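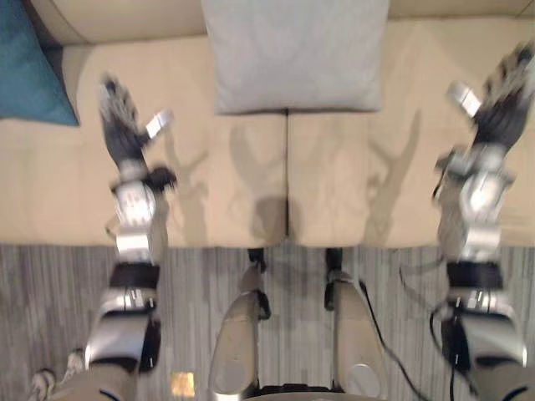 Most of the reporting on suspended visas quotes ministers and hardly ever the applicants, Wiremu Mudgway wrote to us in June, asking when we would start talking to them.

Notices > Taking part > Visa suspension interviews

Plerkitz is looking for people whose visa application was held up when a consulate stopped or cut back its services. We are collecting accounts for a report on how disputes between governments affect ordinary travel, study and family visits.

You will be interviewed twice, by phone or in person. The interviewer is Ursina Aigner. Travel costs are repaid.
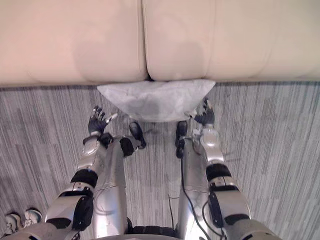 Do I need to have been refused a visa? Anyone whose application was delayed, returned or left unanswered can apply, whatever happened in the end.

You must be over 18 and have applied within the past seven years. We can interview in 11 languages — tell us which you prefer when you write.

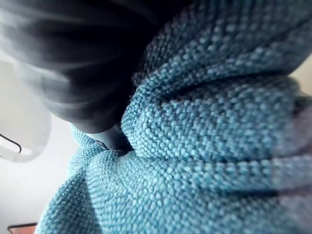

Light blue knitted fabric, close up

Names are left out of the report. You can withdraw at any point before it goes to print. Please don't send passports or original letters.

To apply, write to Beverley Kerslake at Plerkitz, quoting reference 1018. Say which consulate you dealt with and give a time of day when we can ring.
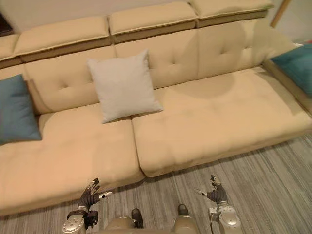

Cream-beige sofa with bolster cushions

Comments

Teodoro Bermúdez
Does an honorary consulate count? Mine just stopped answering letters.

Beverley Kerslake
Yes, please apply.

Ž. Pärn
I applied through an agent — I never saw the form myself. Will write anyway.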